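4.2 The worktable as a record of use

Most studies of shared workrooms begin with the chairs. There are sensible reasons for this, chairs being easy to move and easy to complain about, but it leaves the tables in the odd position of holding up the entire literature without appearing in it. In this section we turn to the tabletops at the Nondari site, and in particular to the white ones, which were specified in the Khoury layout on the grounds that they would "read as clean." Readers who have owned anything white will see where this is going.

We use the term settled marks for anything on a work surface that regular wiping no longer removes: scuffs, fine scratches, pencil-like lines, specks, and the gray areas that participants called "shadows" until asked to clean them. Loose matter (crumbs, thread ends, the curl of paper left by a spiral notebook) was excluded. So were cup rings, which have a literature of their own and defend it.

Surfaces were inspected twice, once in October and once after the rooms had been through a full teaching term. Between inspections the tables were wiped according to the existing schedule, which we did not alter. We did ask to see it. It called for wiping "as needed," and the need was evidently felt more strongly in some rooms than in others.

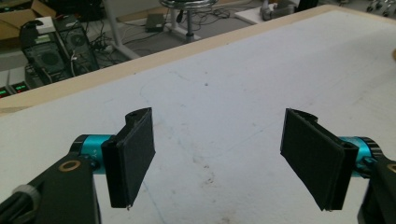
Figure 3. White tabletop at the Nondari site, with light scuffing, faint gray lines and a few small dark specks.

The surface in Figure 3 is typical of what we came to call middle wear. It is still plainly a white table, and a visitor asked to describe it would say so. The marks are the sort that come into view only after one has been told to look for them, and after that they are difficult to stop seeing. One of our two raters reported the same effect at home, in connection with a countertop, and asked that it be noted.

Raters scored each surface from 0 to 100, where 0 was a new sample panel kept in its wrapping and 100 was a condition we had hoped to define by finding it. The highest score given was 49. We had expected worse, and so had the people who used the tables, several of whom apologized to us before we had unpacked. Self-reported wear ran well ahead of rated wear in every room. People seem to grade their own tables the way they grade their own handwriting.

We compared these ratings with answers to the room questionnaire, completed by 32 regular users. Two findings are worth reporting. The first is that tolerance for marks had little to do with how many there were. Users objected to a single dark speck on an otherwise clear area and had no objection at all to a general gray haze, apparently on the principle that a haze is the color of the table. The second is that marks were almost never mentioned when anything else was lying about. Asked what they would change, people named the cables, the bags, the boxes, and the item of clothing that had been there since they started. The surface itself came up only after the surface had been cleared, and this happened less often than the Khoury layout had assumed.
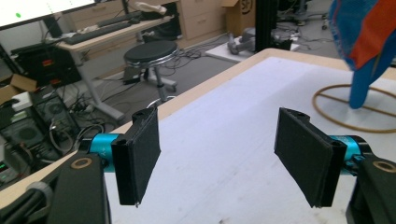
The layout plan allots each table a clear area and a storage edge, the latter being a strip along one side where things in use may be put down for a moment. In practice the moment is flexible. Cord, cloth and other soft goods were the most persistent residents, and we suspect that their softness protects them. A hard object in the way gets moved, while a soft one gets pushed a little farther along, and can cross a whole table by this method without anyone having decided to put it anywhere. Boxes behaved differently. Once on the floor beside a cabinet, a box was treated as furniture, and in one room it had acquired a place in the seating plan.

For the comparison of finishes we added a trial of two replacement panels, Tultent and Rultden, each fitted to 5 tables. The names caused more trouble than the finishes. Three questionnaires had to be set aside because the respondent had praised one panel under the name of the other, and a fourth because the respondent had praised both and was sitting at neither. Among the usable answers, we found no preference strong enough to report. The Rultden panels scored slightly lower for scratches and slightly higher for smudges, and we would hesitate to recommend either over a damp cloth.

A limitation should be stated. Our raters knew which tables had been described to them as bad, and we can't rule out that they looked harder there. We also did not record what work was done on each table between the two inspections, so we are unable to assign particular marks to particular tasks – a question raised by the site's own staff, chiefly about one table and chiefly about one person. Section 4.3 takes up the floor.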